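Who Should Decide What Happens to Pisetau's Shoreline?

The coastal district of Pisetau has 91 miles of shoreline, and for most of the past century its residents have walked on nearly all of it without asking anyone. That is changing. A draft plan that came out in August would let the district lease stretches of beach and the land behind them to private operators for up to 40 years. The first applicant is Grumance, a resort company that wants the long spit north of the Mirzaei lighthouse.

I have read the plan twice, and I think the leases are a mistake in their present form.

The case for them is easy to understand. Pisetau is short of money. The road to the spit washes out most winters, the public toilets at the north end have been locked for two seasons, and the dune fencing is down in long sections. Grumance has offered to rebuild the road and pay rent. Mahnaz Rostami, who sits on the district council and supports the plan, told residents that a beach people can't reach isn't much use to them. She has a point.
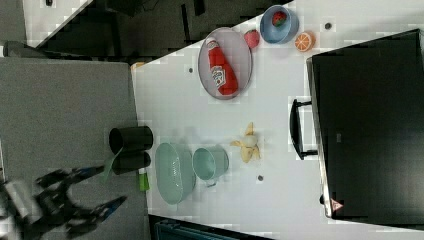
Rent is the part of the plan that gets the most attention, and the part that deserves the least. The money would go into the general fund, with no rule that any of it be spent on the coast. Once the road is rebuilt, the district could spend every dollar somewhere else. A lease that takes land away from the public ought to say what the public gets back, year by year.

Then there is access. The draft promises a footpath to the water "during reasonable hours." It doesn't say which hours, or who sets them. At Pludus, farther down the coast, the same phrase was used in a lease signed 12 years ago. The gate there now closes at four in the afternoon, and people who fished that shore in the evening have had to go elsewhere.

Kamran Golestani, a retired surveyor who spoke at the hearing on 21 September 2021, raised a problem I hadn't considered. The lease boundary follows the high-water line from an old survey. The spit has moved since then, and a good part of what the map shows as dry land is under water at high tide. Nothing in the draft covers what happens to the boundary as the sand keeps moving. 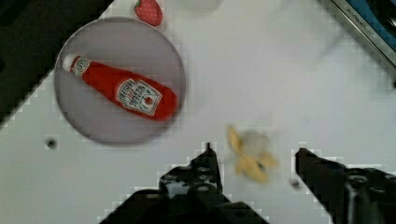 Other districts have handled this with short permits of five or ten years, reviewed in public before they are renewed. Operators don't like them — banks prefer a longer term — but small businesses manage. A kayak rental or a campground doesn't need 40 years to pay for itself. A 100-room hotel might, and residents should be asked directly whether they want one on a sandbar.

The council received 697 written comments on the draft and gave itself three weeks to go through them. I would ask for a new survey first, and for the access hours to be written into the lease itself. The vote can wait until both are done.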